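# Skenda enameling bench: progress report to the Drallura Craft Fund

January 4, 2026
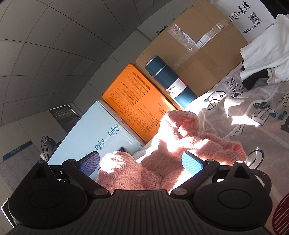
**Prepared by:** Jewelry and Small Metals, Nikzad Workshops

This covers the second half of the grant period. Facundo Ojeda wrote the kiln section and I wrote the rest.

**Kiln and ventilation**

The kiln was installed in November, three weeks behind the schedule in our application. The delay was electrical. The old circuit could not carry the load and the landlord's electrician had to run a new line from the panel. Ventilation went in the same week. We have fired copper test tiles at every shelf position, and the back left corner runs cooler than the rest. For now we keep that corner for counter enamel and leave finished faces to the front.

**Production**

Olga Echeverría and Brenda Orellana have completed 36 pairs of enameled drop earrings in the first design, a domed copper disc on a sterling ear wire. The target was 40, so we are four pairs short. Most of the rejects had chips at the rim where the enamel was sifted too thick. Brenda now files a slight bevel before the first coat and the chipping has nearly stopped.

The second design, a narrow bar pendant, is still at the sample stage. Long thin pieces warp on the trivet. Oleksandra Palamarchuk is trying a heavier gauge, and if that fails we will shorten the bar.

**Training**

Both trainees can now cut, dome, clean and fire a piece without help. Soldering of findings is still supervised. Brenda will start setting bezels next month.

**Spending**

| Item | Spent |
|---|---|
| Kiln wiring and vent | $1,711 |
| Copper sheet and sterling wire | $400 |
| Trivets, sifters, firing fork | $100 |

Wiring came in over the budget line. We covered the difference from shop sales and are not asking for more money.

**Next steps**

- Finish the last four pairs of discs
- Settle the gauge for the bar pendant
- Get a second quote for transparent enamels — Eson has been slow to reply
- Photograph finished stock for the spring catalog

We would like to move the final report back three weeks to match the late kiln start. Please let us know if that needs a separate form.

Amancay Echeverría
Bench lead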